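Folding of clothes

Folding of clothes is the household work of laying a garment flat and turning its parts over each other, so that it takes less place and keeps a regular shape. It is done mostly after washing and drying, before the clothes are put in a drawer, on a shelf or in a suitcase. The opposite method of storage is hanging, which is preferred for coats, dresses and pressed shirts.

Surface

A table, a bed or a clean floor can serve for folding. A smooth surface lets the cloth slide and makes it easy to pull out wrinkles by hand. Some people cover the place with a sheet. The Holta household guide recommends a free area 600 millimeters deep for adult shirts, and more for towels.

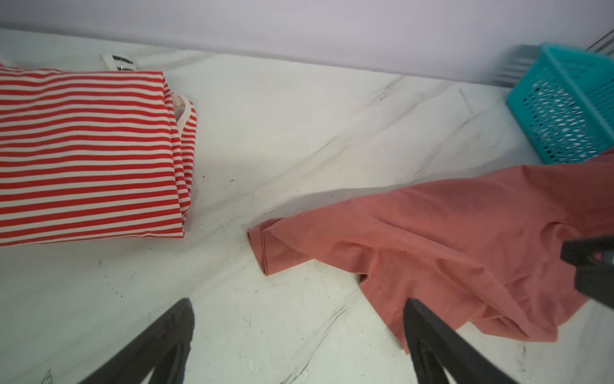

Reading time: 2 min

A striped garment in red and white, folded to a rough rectangle, and a salmon-pink one still crumpled. Stripes are useful to the person who folds, as they show at once if an edge has gone crooked.

Shirts and tops

In the common method the shirt is laid with its front side down. Both sides are brought to the middle, the sleeves are turned back along the body, and the lower part is folded up toward the collar. The finished bundle is turned over, with the neckline on top. Long sleeves need one more turn than short ones.

In the Won method the shirt is folded in half along its length and then rolled from the bottom. It is used for travel, but thick knitwear does not hold the roll well.

Folding boards

A folding board is a set of hinged panels on which the shirt is placed. The Gralance board has two side panels and gives bundles of equal width. Shops in Likari used such boards for shelf display.

See also: Ironing; Laundry; Wardrobe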